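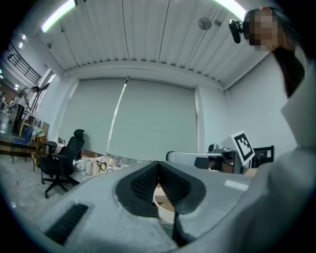 Techo blanco de paneles acanalados con luminaria fluorescente alargada.

Panel acanalado para techo Nernell
Blanco mate
Ref. Nernell 28
Fabricante: Jomel
Disponibilidad: en almacén, salvo largos a medida

Descripción

Panel de chapa de acero prelacada para falsos techos de talleres, almacenes, cocheras, vestuarios y locales comerciales. Se coloca suspendido sobre perfil Aser o atornillado a rastrel. El acanalado va en sentido longitudinal y da rigidez a la pieza, de modo que no hace falta perfil secundario en los largos estándar.

La cara vista lleva lacado de poliéster blanco mate. La cara oculta va con imprimación gris y no está pensada para quedar expuesta. Las juntas entre paneles quedan marcadas como una línea fina y oscura. Quien busque una superficie continua debe mirar el modelo Bezerra, que lleva tapajuntas.

Datos técnicos

Ancho útil: 300 mm
Altura de perfil: 28 mm
Material: acero galvanizado prelacado
Acabado: poliéster mate, blanco
Borde: macho y hembra, encaje a presión
Unidades por paquete: 10
Uso: interior
Perforado: bajo pedido, con velo acústico negro pegado de fábrica

El peso por paquete depende del largo y figura en la etiqueta de cada bulto. Para el cálculo de cuelgues hay que sumar el peso de la perfilería y del aislamiento si lo hubiera.

Luminarias

Admite regletas de superficie y pantallas estancas alargadas. La luminaria se fija siempre al perfil portante o a un refuerzo colocado por encima del panel, nunca solo a la chapa. El paso de cable se hace con broca escalonada y pasamuros de goma.

Para líneas continuas de luz recomendamos colocarlas paralelas al acanalado. Colocadas en perpendicular también funcionan, pero la luz rasante marca más el relieve y se notan las piezas que no han quedado bien encajadas.

No se sirven luminarias con este producto.

Montaje

Replantear la altura y fijar el perfil perimetral. Colgar los perfiles Aser respetando la separación indicada en la hoja que acompaña al pedido. El primer panel se presenta contra la pared más larga y se comprueba con cuerda o láser antes de seguir. Los siguientes encajan a presión empezando por un extremo. Si se golpea en el centro, el borde hembra se abre y la junta ya no cierra bien.

El corte transversal se hace con cizalla o sierra de dientes finos. No usar radial: las chispas queman el lacado y los bordes acaban oxidándose. El último panel se corta a lo largo y se remata bajo el perfil perimetral. Conviene dejar un poco de holgura en los extremos.

La película protectora se retira el mismo día del montaje. Si pasa mucho tiempo puesta, sobre todo al sol, deja restos de adhesivo.

Limpieza

Paño húmedo y jabón neutro. En talleres con polvo metálico, aspirar antes de pasar el paño. No emplear disolventes ni estropajo. Para arañazos pequeños hay bote de retoque en el mismo tono, que se pide aparte.

Accesorios compatibles

Perfil portante Aser
Perfil perimetral en L, blanco mate
Cuelgue regulable con varilla
Pieza de empalme
Trampilla de registro con marco
Bote de retoque

Pedidos y entrega

Se vende por paquetes completos. Los largos a medida se fabrican a partir de 100 paneles y no admiten devolución. El plazo para esos pedidos lo confirma fábrica una vez aprobado el plano de despiece.

La descarga en obra corre por cuenta del cliente. Los paquetes se almacenan en plano, bajo cubierta y separados del suelo. Si llegan con humedad entre las chapas, hay que abrirlos y secarlos el mismo día.

Los precios de la tarifa de mayo siguen vigentes hasta nuevo aviso. Última revisión de esta ficha: 18 de noviembre.

Consultas de clientes

¿Vale para un porche?
No. El lacado es de interior. Para porches y marquesinas consulte por la versión con acabado de exterior.

¿Se puede pintar encima?
Sí, con imprimación para chapa lacada. La garantía del acabado se pierde.

¿Se puede poner lana mineral por encima?
Sí, en manta ligera y contando su peso en los cuelgues.

Contacto

Presupuestos y despieces: Neusa Barros
Consultas técnicas: Natanael Lopes
Transporte e incidencias: Kerstin Nordin

Para pedir presupuesto, indique las medidas de la estancia, la altura libre y la posición prevista de las luminarias.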